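What the Arm Changed: Six Weeks at the Flirmont Returns Bench
Student project report by Imke Rieger
2 Sep 2018

Before I get to the results I would like to thank everybody at Flirmont who put up with me this summer, and especially Bastian Schmieder, who runs the returns bench and who answered the same questions from me over and over with a patience I hope to learn someday.

Flirmont rents out cups, mugs and other tableware to canteens and event halls. Whatever comes back has to be picked up, turned, looked at and put in the right crate. My project began with a simple question (simple to ask, at least!): if a small arm takes over part of that handling, what happens to the working day of the people who used to do all of it?

I kept a diary at the bench, talked to everyone on the early shift, and went through the bench log for August. In that month 3752 pieces were logged. Of these, 800 were handled by the arm, which everyone calls Jeon after the name on its first project folder, and the rest were done by hand as before. I had expected a bigger share for the arm, and so had the people who ordered it, but mugs come back in all sorts of positions and the ones lying on their side take the longest.

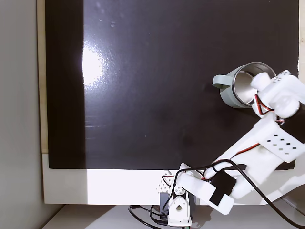

Figure 1. The arm gripping a steel mug by the rim. The mug is lying on its side with the handle to the left.

The rim grip was Bastian's idea. The first program tried to close around the body of the mug, and he watched that for one morning and then said that he would never pick one up like that himself. He showed us how he does it, with a finger inside the opening, and we spent the next two days teaching the arm something close to it. I think this was my favorite part of the whole project, and it is also a finding: the people at the bench knew things that were in none of the manuals, and until then they had not been asked.

What changed for them is a mixed picture. Three people told me their wrists felt better by the end of a shift, and I was very glad to hear it. Two others said the job had become lonelier, as one of them now stands next to the arm to watch it and can't chat across the bench the way she used to. There is also the matter of stops. The log shows 333 of them in August, most of them short, and each one means that somebody puts down what they are doing and walks over. Those walks were not in anybody's job plan, and I would suggest that they should be.

I also asked about worries. Several people wondered whether their hours would be cut once the arm reached about 1000 pieces a month. Management told me there were no such plans, but this had not been said at the bench, and I believe a short talk in the break room at the start would have spared people a good deal of fretting.

For the next student: the log sheets are in the gray folder marked Gorkar, and my interview notes are in the cabinet below it. Please ask Bastian before moving the crates.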